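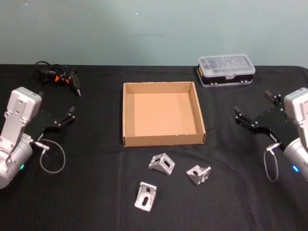
Does a promotion board with an outside member change who gets promoted to senior ranks? In the Landero force the share of women promoted to inspector or above rose after outside members joined the boards, and in the Burness force it stayed where it was.

4.2 Promotion boards

The two forces differ in size. Landero had 2,143 sworn officers at the start of the study and Burness had 1,643. Both used the same written test, set by the regional training college at Nyanda, and both held their boards in December. Only the make-up of the boards was different. Landero added one member from outside the police to each board, while Burness kept to three serving officers.

We read the score sheets from 20 boards, split evenly between the forces. Names had been removed before we received them. Each sheet gave a mark for the written test, a mark for the interview and a short note on the officer's record. Sheets with a missing interview mark were left out of the comparison but are listed in the appendix.

Written marks were close in both forces. Interview marks varied more, and in Landero the outside member tended to give higher marks for work with residents and schools. Figure 1 accompanies this section. Officers who had spent most of their service in neighbourhood teams gained most from this, and many of them were women.

In Burness 11 officers asked for written feedback after being turned down. Most were told that they lacked command experience, although the published criteria did not ask for it. The Jitow review of police ranks raised the same point about unwritten criteria. We return to it in section 5, where the interviews with board members are set out.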